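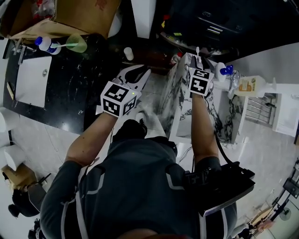

Handout 3. Standing close to a marble-patterned cabinet on a tiled floor.

Surfaces at Home: Notes for Week Three
Nolleck Evening School, Household Materials

Welcome back, everyone! Last week we ran out of time halfway through limestone, so I've put the leftover bits at the top of these notes, and then we'll get on to the part most of you signed up for, which is how to live with stone and stone-look surfaces without ruining them (or your weekends).

Where marble comes from
Marble starts its life as limestone or a close cousin of it. Heat and pressure underground make the grains grow into one another, so you end up with interlocking crystals, mostly calcite. The veins we all admire are the impurities: clay, iron, a little graphite, squeezed and folded along with everything else. I find it rather lovely that the part people pay extra for is, chemically speaking, the dirt.

Calcite is soft, as stone goes. It sits at 3 on the Mohs scale, and a steel knife will scratch it. Calcite also reacts with acid, and this is the thing I'd like you to carry home with you if you carry nothing else. Lemon juice, vinegar, wine and tomato sauce will all etch a polished surface and leave a dull mark.

Etch or stain?
People mix these up all the time, and I did too for years. A stain is something that has soaked in, and it usually looks darker than the stone around it. An etch is damage to the polish itself, and it usually looks paler or duller. Tilt your head until the light skims across the spot. If the color is fine but the shine is gone, you have an etch, and no amount of scrubbing will bring it back. It has to be repolished.

Marble patterns that aren't marble
A great many surfaces only borrow the look — printed laminate, vinyl film, glazed porcelain, engineered quartz. Some of them are wonderfully convincing from across the room. Look for a vein that repeats, and look at the edges, where real veining carries on through the thickness of the slab. Please don't do a vinegar test on anything you're fond of!

Everyday cleaning
Warm water, a drop of mild dish soap, a soft cloth, then a dry cloth. For tile floors, sweep first so that you aren't pushing grit around, and change your mop water more often than you think you need to. Grout is porous and will happily drink up whatever is in the bucket.

For next time
Read the Liveck chapter on sealers, up to the table on page 246. Bring one small sample of tile or stone if you can, the uglier the better. We'll be in room 9 again.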